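Lab Notes — 26 March 2025

Opening drawers in ordinary furniture: first results from the nightstand trials

Most of the drawer data used in robot training comes from office furniture. The handles are bars, the slides run on bearings, and the drawer comes out in a straight line whatever you do to it. Household furniture is harder. Knobs are round and small, drawers run wood on wood, and a pull that starts a few degrees off center will jam one side against the cabinet.

The Tultinero project began in October to see how far a mobile arm could get with drawers of this second kind. The method we settled on, which we call Ultatum in the code and in the rest of this item, has now been through its first full set of trials. What follows is a summary for newsletter readers. The longer write-up will go to the Lavard partners later in the spring.

What the method does

A policy trained only on demonstrations learns a typical pull. It approaches the knob, closes the gripper, and moves back along the path it saw most often. When the drawer binds, the policy has no particular response. It keeps pulling, and either the grip slips off or the whole cabinet moves.

Ultatum keeps the demonstration policy for the approach and the grasp, then hands the pull over to a second, much smaller model. That model predicts the direction in which the drawer will move most freely over the next short stretch of travel. It takes in the motor currents at the arm joints, the wrist camera image, and the last half second of gripper motion. The prediction is refreshed all through the pull, and the arm steers toward it.

The head camera is used in the approach only. Once the gripper is at the drawer, the arm covers too much of the front for that view to be of use.
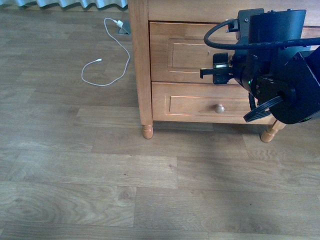 Head camera view with the arm in front of the upper drawer. The knob on the lower drawer is in clear view.

This split was a practical decision. In early tests we fed both cameras to the small model throughout, and it learned to rely on the head view in the first part of the pull, where the image hardly changes. Performance on jammed drawers got worse. Dropping the head view after the grasp fixed most of that, and the model also became small enough to run on the robot's own computer.

Training data

The demonstrations were collected by teleoperation on six pieces of furniture, all with wooden drawers and round knobs. We recorded 835 pulls in total. Operators were asked to include bad pulls as well as good ones: starting off to one side, pulling slightly upward, and stopping halfway before going on. The bad pulls turned out to be worth having. A model trained without them does fine on a free-running drawer and poorly on a tight one.

Labels for the small model come from the recordings themselves. For each moment in a pull we look ahead and take the direction the gripper moved in when joint current was lowest. There is no hand labeling of forces, and no force sensor at the wrist. We would like to have one, but the aim was a method that works on the low-cost arms most groups already own.

Judging when a drawer is open

A second part of the work is deciding when to stop. Wooden drawers often have no end stop, or a weak one, and a robot that pulls until something resists will sooner or later have a drawer on the floor. A robot that stops too early leaves an opening that a gripper can't reach into.

We train a stop signal from the wrist camera. It estimates how much of the drawer floor can be seen and compares that with the apparent width of the drawer front. The arm ends the pull when the ratio passes a set value. With an empty drawer the bottom is easy to pick out from the sides.
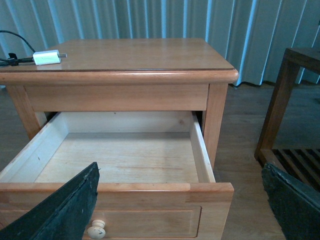 Wrist camera view of the open drawer. Both gripper fingers are in view, and there is a charger plug on the nightstand top.

Full drawers are a different matter, and we have not tested them properly. Clothes or papers hide the bottom, and the signal as trained would probably read the drawer as less open than it is. For now every trial uses an empty drawer.

Small items on top of the furniture were left in place for some trials. The stop signal does not seem to mind them. We do log whether anything on top shifts during a pull, as a rough measure of how much the cabinet is being shaken, and we plan to report that figure in the longer write-up.

Results

Each method was run 24 times on a nightstand that does not appear in the training data, with the same starting positions for both. A trial counted as a success if the drawer ended open far enough for the gripper to reach inside, the cabinet had not moved noticeably, and no person had stepped in.

The demonstration policy alone succeeded in five trials. Its usual failure was a slipped grip soon after the drawer began to bind. Ultatum more than doubled that number. We are holding back the exact count until the trials on a second unseen piece are done, as one nightstand is a thin basis for a headline number and we have been caught out by that before.

Success is checked from the head camera once the arm is out of view. A person looks at the final image and marks the outcome without knowing which method was used.
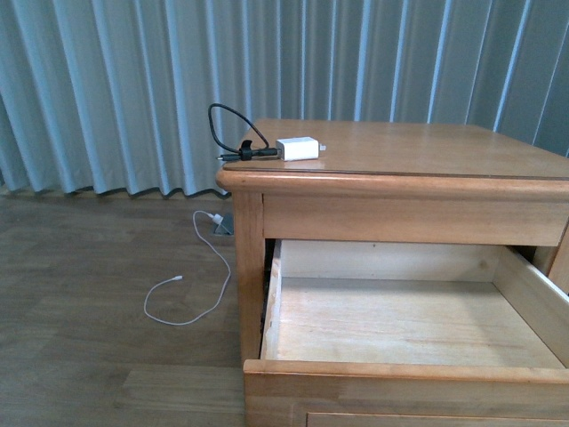 Head camera view with the drawer pulled out and its inside visible.

We considered marking outcomes automatically with the stop signal, but that would let the method grade its own work. Checking by eye is slow — it took longer than the trials did — and we will keep doing it.

Where it fails

The remaining failures fall into two groups. In the first, the grasp is poor to begin with. Round knobs give the fingers very little to hold, and if they close too near the rounded face of the knob they slide off under load. The pull model can't repair that. A regrasp step is the obvious answer and is next on the list.

In the second group the direction estimate swings from side to side. The arm pulls a little left, then a little right, and the drawer walks out in small jerks before it sticks. This mostly happens on slow pulls, where the current readings are noisy compared with the signal. Smoothing the estimate helps, but too much of it makes the arm late to respond when the drawer does bind. The present setting is a compromise found by trial and error.

We also see a drop when the floor is slick and the cabinet is light. The motor currents then say that everything is moving freely, which is true, but it is the cabinet that is moving. Someone with a force sensor would have the same problem. The wrist camera should be able to tell the two cases apart, and a version trained with sliding cabinets is being tried now.

Next steps

Trials on the second piece start as soon as the Babić dresser is back in the test room. It has wider drawers with two knobs each, which raises the question of where to pull when only one arm is free. After that come closing motions, which use the same model run in the other direction and so far look easier than opening.

The training recordings will be shared with Lavard partners together with the write-up. Groups that want to try the pull model on their own arm before then can ask for the current weights through the Tultinero project page. Please say which arm you use and whether it reports joint current, as the model won't run without that.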